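Two grippers, one table: a talk with Haiyan Jiang

Haiyan Jiang was still peeling tape from a finger pad when I arrived, and she asked me to wait until she had finished. She leads the comparison of hand-held grippers at Kuretti, a small company which has its workshop behind a tile warehouse. For most of the year her group has been trying two designs against each other, the Nseir and the Urnach, and I wanted to know which one she would keep.

"Everybody asks this first," she said. "I would keep the fingers of one and the handle of the other. But you can't order it like that."

Both grippers are held in the hand, one left and one right, and the person wears a headset while working. The cube on top of each gripper carries printed markers, so the cameras can follow where it goes. Jiang told me that the markers gave her more trouble than the mechanics. In August the group changed to a matte print, after the glossy one had lost tracking whenever an operator turned toward the windows.

"With the old print we threw away 16 recordings in a single afternoon," she said. "I was quite angry, and there was no person to be angry at."

The Nseir has a softer pad. Erlinda Navarro, who has worn the equipment more than anyone else in the group, prefers it for bottles and cups. "It forgives you," she told me. "If you come in a little crooked, the pad bends and you still have your bottle." Her complaint is with the trigger, which she finds heavy. After an hour her index finger is sore, and she has learned to change hands with a colleague before it gets bad.

The Urnach is lighter and closes faster. Flat things are where it does well, Navarro said, for example a phone, a ruler or the edge of a cloth. On round plastic it slips more often. The group made 586 attempts with each model before they compared anything, and Jiang would not tell me the final percentages, as the report is not signed yet. She did say that the difference on cups was bigger than she had expected, and that the difference on cloth was almost nothing.

I asked about the objects. They are ordinary household and office items, and Hussam Boutros chooses them. He told me he avoids anything too clever. "People want to bring me a Rubik's cube, a chess piece," he said. "I want the thing that is on your desk on Monday." He also moves the work between tables with different surfaces, and he is fond of a strong pattern, which he considers a fair difficulty for the cameras.

Price came up only at the end. A pair of the Nseir costs 2000 dollars more than a pair of the Urnach, and a replacement pad is 100 dollars. Jiang shrugged at this. For her the larger cost is the time of the operators, and a gripper that makes them tired by lunch is expensive at any price.

The next step is a third model from Skullia, which should come with an adjustable trigger. Navarro has already asked to be the first to try it. Jiang has promised nothing, but she has cleared a shelf for the box.
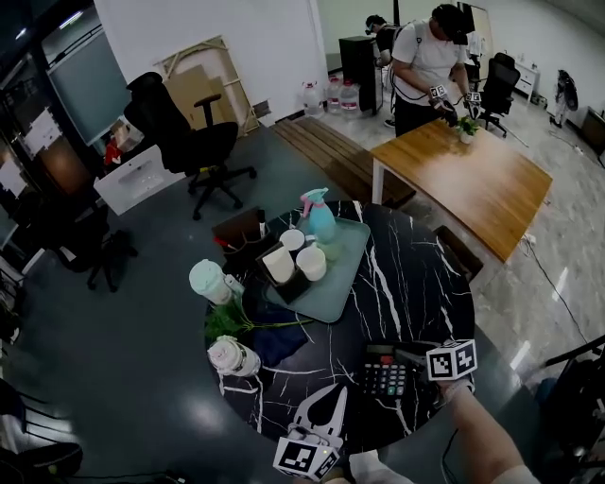 Hand-held grippers in use at two tables, with a gripper reaching toward a calculator at the round one.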